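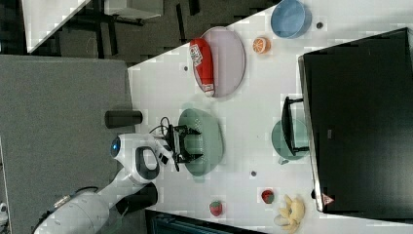 The arm over the green oval, cables doing what they like.

I gave up most of a July afternoon to cable management, a phrase that suggests the cables can be managed. For anyone who missed the last post: we have one arm, one white table, and a full set of play food, and I'm the person who gets the message when any of it stops behaving.

The message this time came from Hatice Canpolat at 9 in the morning and read, in full, "gripper is sulking." Commanded closed, it closed. Commanded open, it thought it over. Then it dropped off the bus completely and came back a few seconds later as if it had been out for a smoke.

I started with software, being lazy. The log had 256 lines of the same timeout, after which the logger had apparently lost heart. Power cycling fixed it, and I enjoyed that for the length of one coffee. Then Hatice sent the arm to the far side of the table and it happened again. Same pose, same timeout. A fault that cares what pose you're in is a cable, and I should have started there.

So I did the wiggle test, whose proper name I've never learned. Jog the wrist in small steps, hold the connector, watch the link status. At 15 degrees short of the joint limit the slack ran out and the whole bundle hung off the plug. Ertuğrul Çınar had routed it back in the spring for a different set of poses, and he would like it on record that it was fine for those.

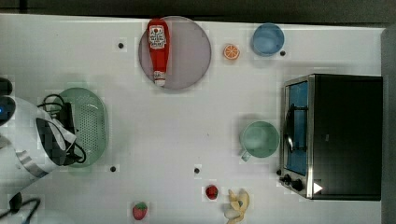 Too little slack and the plug takes the load. Too much and you get loops that catch on the ketchup. We've swung between the two for as long as I've worked here, and the current generous loops are a reaction to the last stingy ones. My rule now is to drive the wrist to both ends of its travel before committing to a single tie, then do it again with the gripper open. It's dull and I skipped it twice this year.

The new run is anchored behind the wrist, with a soft strap where the hard zip tie used to be. The zip tie had bitten a neat little waist into the jacket. I swapped the cable for the Vornar spare in the drawer, which left no Vornar spare in the drawer, and Dayana Pacheco has been told. She sighed and opened the Brolum catalog, where everything is cheap and nothing has the right connector.

While I was in there I redid the gripper zero. Fingers fully closed, set zero, fully open, check the width, repeat until bored. It had drifted enough to explain why the strawberries kept getting squeezed on some runs and dropped on others, something I'd been blaming on Kadir Oral's grasp code for a month. Sorry, Kadir.
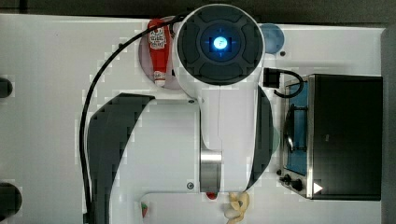 Then the long check: 400 cycles of reach, close, open, retreat, at half speed, with the far side of the table worked in on purpose. I sat next to the stop button with a sandwich. No timeouts. The loop brushed the wrist housing on the way back a few times, so I moved the strap a finger's width and ran the tail end of it over again.

Still on the list: write the routing down somewhere other than here, check the base bolts, and get a real strain relief at the plug. Sevim Saraç says she can print one if I give her measurements. I have given her a sketch on a napkin and she has given it back.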